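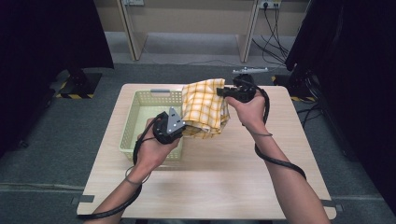

Visit to the Zilevach linen mill

Our weaving group went to the open day at the Zilevach mill on Nov 18, 2023. The mill opens to the public twice a year and the October date was already full when we called, so we took the later one. Parking is across the road behind the feed store. Admission is free, but you have to sign up for a tour slot at the front desk, and the morning slots go first.

The mill makes table linen and kitchen towels, mostly checks and stripes, and sells them under the Jelari name. It was started by the Stankevičius family as a flax scutching works. The family sold it in the nineties, and the office still has their order books in a glass case. One page from the first year lists 108 towels for a hotel in Prutberg, with a note in the margin that the hems were too narrow.

The tour starts in the yarn store. Dyed yarn comes in on cones from outside, since the mill closed its own dye house years ago. From there you go up a flight of metal stairs to the warping room. The warp being wound that day had 1044 ends, for a small two-color check. The operator stopped the machine when a thread broke, found the end, tied it in and started again in less than a minute. She said that on a dry day it happens a lot more.

The weaving shed is loud. Ear plugs are handed out at the door and you should take them. Most of the looms are modern, but two old shuttle looms at the far end are kept running for narrow toweling, and this is where our group spent most of its time. The guide let us stay until the next party came through. We asked about selvages and got a good answer, which was that they leave the temples set wider than the manual says and replace the pins often.

Finishing is on the ground floor. The cloth is washed, pressed, cut and hemmed. Rolls waiting for cutting are tagged with their length, and the longest one we saw was marked 121 meters. Seconds go into a bin for the shop.

The shop was the busiest part of the day. Seconds are sold by weight and first-quality towels by the piece. Several of us bought offcuts for weave samples. The line was slow as there was only one register, and they ran out of the wide stripe before lunch.

Coffee and soup were served in the old canteen. The spring date will be posted at the front desk and on the mill's website after New Year. Anyone in the group who wants to share a ride should put their name on the sheet by the loom room door.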